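From: Skirnivdale Home Supplies list
Subject: Re: [home-supplies] Medicine drawers, boxes, and a blue tablecloth
Date: Thursday, 20th January

On the home-supplies list, a member in Nanport wrote:

> I finally gave up on the bathroom cabinet. Everything was coming
> down on my head every time I opened it, and half of it was older
> than my dog. So I bought a set of drawers and now I'm stuck.
>
> Do people keep the cardboard boxes or throw them out? Without
> boxes I could fit twice as much. With boxes I can at least read
> what things are. My mother-in-law lives with us and her medicine
> comes in packaging I can't read at all, so that is another layer.
>
> Also, does anyone sort by person, or by what it's for? I have
> started both ways and finished neither.

Oh, I am so glad you asked this! I did our whole medicine collection over the holidays and have been dying to talk to somebody about it who won't leave the room.

Keep the boxes. That's my answer and I will defend it. I went through a no-box phase two years ago, when I'd been reading a lot about small-space storage, and I stood a whole lot of bare blister strips upright in a tray like little file cards. It looked wonderful. Then I snipped a strip in half to share between home and my travel bag, and the half that stayed home was the half without the date on it. I ended up taking the whole lot back to the pharmacy. The box has the name, the strength, the date, and (if you don't lose it) the leaflet folded up inside, and it holds all of that together without any work from me.

If you really are short of room, you can flatten the box and rubber-band it around the strips with the leaflet in the middle. I do that with the allergy tablets, which come in enormous boxes that are mostly air. I wouldn't do it with anything prescribed.

On sorting: by person first, then by what it's for. I know a few of you on this list go the other way and I've read the old thread from June (687 messages, my goodness, and at least 100 of them about cough drops). But when somebody is ill at two in the morning, the person looking in the drawer knows WHO is ill. They may not know much else yet. Each of us has one drawer, and then there is one shared drawer for bandages, thermometer, tweezers, the stuff for bites and so on. My husband's drawer is nearly empty and he's very proud of it.

The drawers themselves are the Pliretti ones, the low set with 3 drawers, and I bought two sets. They're the right height for boxes lying on their sides, which I like because then the printing on the end faces up at you. They don't have stops at the back, so pull gently! I put a strip of the rubbery shelf liner in the bottom of each and that quit the sliding.

Ours sit in the hall closet now, on the shelf above the towels. I moved them out of the bathroom after a pharmacist told me that steam and pills are a poor mix. It's one of those things I half knew and had ignored for my whole adult life. The hall closet is cool and dark and the door has a latch high up, so visiting small people can't get in.

How I did the sorting day, in case it's any use:

First I cleared the big table and put a plain blue cloth over it. Please try this. White boxes on a white counter just disappear, and on our wooden table the little strips slide into the crack where the leaf goes. On the blue you see everything, including a stray tablet. I'd never have found the one that rolled off behind the fruit bowl otherwise. And when you're done you shake the cloth outside and put it in the wash.

Then everything came out, every last thing, from the bathroom, the kitchen, my purse, the glove compartment, and the Restrepo tote bag that I take to the lake and never unpack. I made one pile for each of us, one for shared, one for "goes back to the pharmacy" and one for "what on earth is this." The last pile was the tallest for a good hour.

I went through them one at a time, box in hand, checking both ends. Dates are stamped on the end flaps a lot of the time, and sometimes pressed into the cardboard with no ink, so you have to tip it toward the window. Open the flap and look inside too. I had one perfectly good-looking box with nothing in it but a leaflet and a hair tie.

Now, your mother-in-law's medicine. We have the same thing here, with boxes printed in Chinese, and that was the part I had put off longest. I don't read a word of it. What helped was finding out how much there is to go on even so.

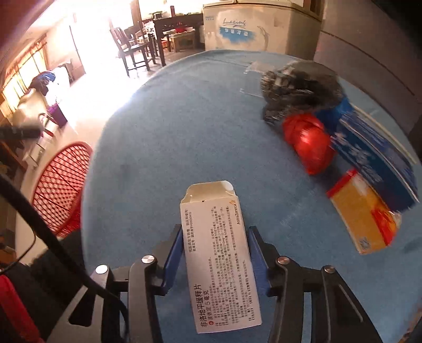 The blood pressure one was my test case. The big black title on it is 非洛地平缓释片, and I typed that into a translator on my phone, one character at a time, with a lot of muttering. It comes out as felodipine in a slow-release tablet. The smaller line next to it says 波依定 5毫克, and that is the brand name and then the strength, 5 milligrams. AstraZeneca is in plain English letters, so I had a maker's name to start from too. Once I knew the pattern (big name, brand, strength) the other boxes went much faster, and I got quite giddy about it!

A phone translator is fine for working out which drawer a thing belongs in. It is not fine for working out how to take it. I wrote the names down on a sheet, took the sheet and the boxes to our pharmacy, and asked them to check every one. They were lovely about it and they fixed two of my guesses. They also told me that slow-release tablets generally need to be swallowed whole, so I have written DO NOT CRUSH OR SPLIT on the label for that one, in big letters. Take your mother-in-law along if she's willing. She'll know which ones she takes and when, and she may well be able to read you the boxes herself and save you all the typing.

For labels I use the plain white removable kind. English name, strength, whose it is, and what it's for in the fewest words possible ("blood pressure," "stomach," "knees"). Stick it on a blank bit of the box, NEVER over the original printing. If you ever have to hand that box to a doctor who does read it, you want them to see all of it. I put mine on the narrow side so that it's what faces up in the drawer.

One copy of the sheet is taped inside the closet door and one is in my purse. If you do nothing else this winter, do the sheet.

Things I still haven't solved:

Bottles. They're too tall for the Pliretti drawers standing up, and I don't trust the caps lying down. At the moment they're in a loaf pan next to the drawers. It works, but I need my loaf pan back.

Tubes of cream. They all end up at the bottom no matter what I do. Does anybody hang theirs from clips? I saw that idea on here once and can't find the post.

Eye drops. I write the opening date on them in marker and it rubs off within days. A better marker, maybe? Somebody on this list must have strong feelings about markers.

To the original poster, do write back and tell us which way you went with the sorting, and how tall the "what on earth" pile got. And if anyone near Skirnivdale wants to borrow the label maker, it's free until the weekend. It only prints on the narrow tape, and the letter Q sticks a bit.

Happy sorting!

--
Home-supplies list, Skirnivdale and Nanport
To stop getting these messages, reply with "leave" in the subject line.
Please trim quoted text before you reply.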